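Part no. 2079 - current production

# Clovier CT-3 Countertop Bingo Blower

The CT-3 is a forced-air ball blower for licensed bingo halls, social clubs and charity game nights. It mixes and delivers a standard 75-ball or 90-ball set and connects to any Clovier flashboard. The unit sits on a table or caller's desk and needs no floor stand.

It replaces the CT-2, which used a belt-driven fan. Spare parts for the CT-2 are still stocked, but the two models share only the catch tray and the power cord.

## Operation

Balls are loaded through the hinged lid and held in the mixing chamber by the air stream. When the caller presses the release bar, the gate at the top of the chamber opens and one ball rises into the delivery tube. The gate stays closed until that ball has been lifted out. A second ball cannot enter the tube while the first is in place.

The fan has three speeds. Low is intended for new balls, which are lighter on the surface and lift easily. Medium suits most sets in regular use. High is provided for older sets and for halls at altitude. Running a new set on high will not damage the blower, but it shortens the life of the printed numbers.

## Specifications

| Item | Value |
|---|---|
| Ball sets | 75 or 90, standard diameter |
| Chamber | Clear acrylic, removable |
| Fan | Direct drive, 3 speeds |
| Warm-up time | None |
| Fuse | 10 A, rear panel |
| Flashboard output | 2 ports |
| Warranty | 2 years, parts and labor |

The rear panel also carries the power switch and the air intake. Leave a hand's width of clear space behind the intake. A blocked intake reduces lift and is the most common reason for a service call on this model.

## Placement and power

Use a level surface that does not flex when the caller leans on it. Folding tables are acceptable if the legs lock. Carpeted stages are acceptable, but the blower should stand on a board so that lint is not drawn into the filter.

Connect the blower to a grounded outlet on its own circuit where possible. In club kitchens and snack bars, the same circuit often feeds coffee makers, warmers and similar appliances. These draw heavily when switched on, and the drop in voltage can be heard as a change in fan pitch. The game is not affected, but the delivery of the next ball may be slow.
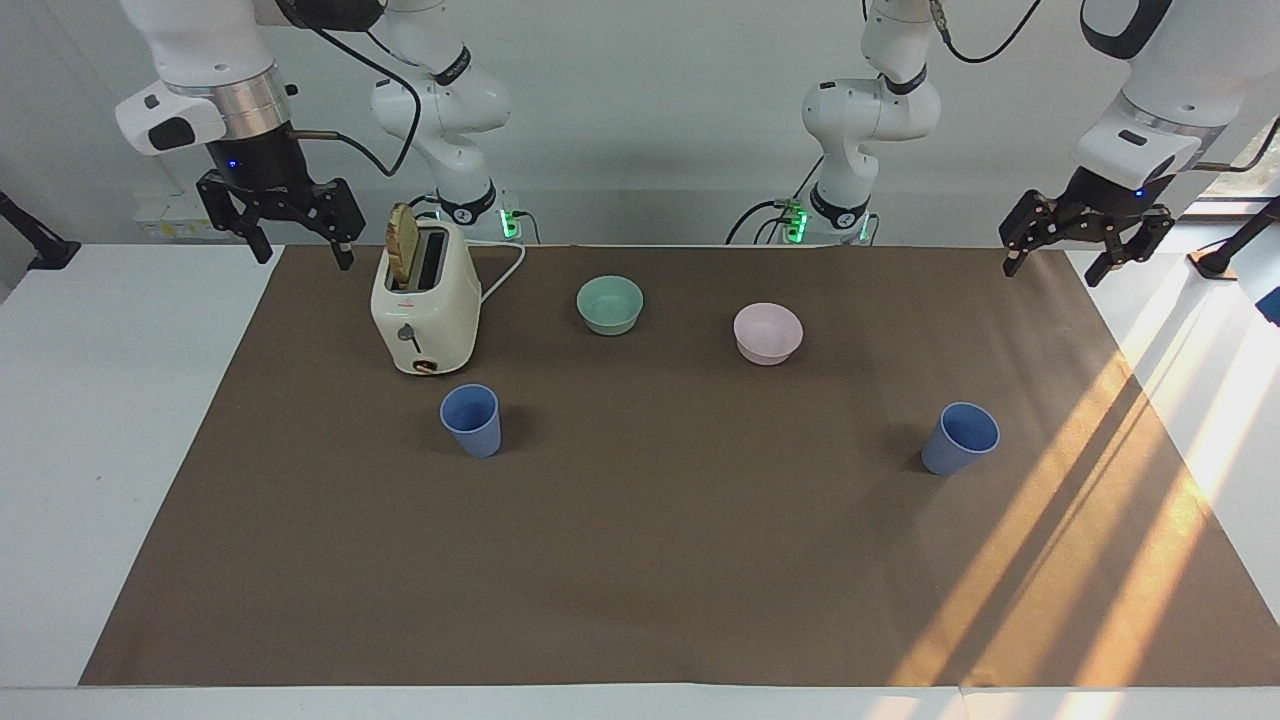 ## Flashboard connection

Both output ports carry the same signal. One is normally used for the main board and the other for a monitor or a second board in an adjoining room. Cables are sold separately in two lengths.

The CT-3 does not read the balls. The caller enters each number at the console, and the console lights the board. Halls that need automatic ball reading should look at the Matei console, which has a camera well on the left side and fits the same cable.

Boards made before the Matei series use a round connector and need adapter 2079-B.

## Ball sets

Each blower ships with one 75-ball set. The 90-ball set is an option at the time of order and can be added later. Do not mix balls from different sets, even from the same maker. Small differences in weight change how often a ball reaches the gate, and most licensing authorities require a matched set.

Balls should be wiped with a dry cloth after each session. Do not use alcohol or window cleaner on the balls or the chamber. Acrylic will craze after repeated contact with either.

## Routine maintenance

1. Disconnect the power cord.
2. Lift off the chamber and shake out the catch tray.
3. Slide the foam filter out from the left and rinse it in plain water.
4. Let the filter dry fully before refitting.
5. Check that the gate moves freely and closes under its own weight.

Clean the filter monthly, or weekly in halls with more than three sessions a week. Replace it once a year. The expected life of the fan motor is around ten years in normal club use.

## Ordering

The CT-3 is built at the Catorholm plant and ships from stock. Orders received before noon on a Tuesday leave with that week's freight. Later orders go out the following week.

- CT-3 blower with 75-ball set: 2079
- CT-3 blower with 75-ball and 90-ball sets: 2079-D
- Round connector adapter: 2079-B
- Foam filter, pack of three: 2079-F
- Drarkska padded travel case, fits CT-2 and CT-3: 2079-K

Buyers are responsible for confirming that the equipment meets the rules of their own licensing authority. A statement of conformity is packed with each unit - keep it with the hall's records. Replacement copies can be requested with the serial number, found on the underside of the base.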